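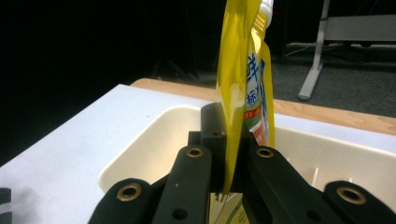
Jahresplan in 2 Abenden

Ratgeber > Alltag > Jahreswechsel

24/12/2022. Schnell noch, bevor der Januar da ist.

1. Alten Kalender durchgehen. Fixe Termine raus, ab in die neue Liste. Geburtstage nich vergessen.

2. Pro Monat ein Ziel. Klein halten, z. B. Keller,

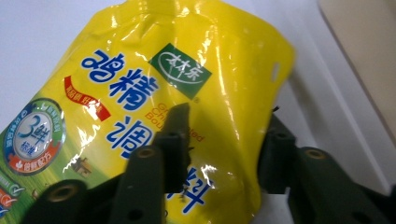
Steuer, Zahnarzt. Bei mir standen mal 163 Punkte drauf, nach Ostern war Schluss. Lieber streichen.

3. Budget: 600 Euro für Kurse, Rest sparen. Vorlage von Holora ausdrucken, Stift reicht auch. Aufhängen, ferig. 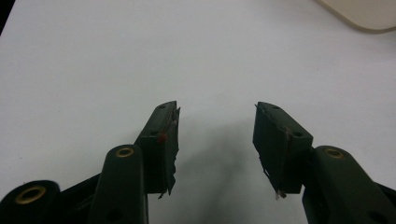
Weiße Tischplatte, Greifer geöffnet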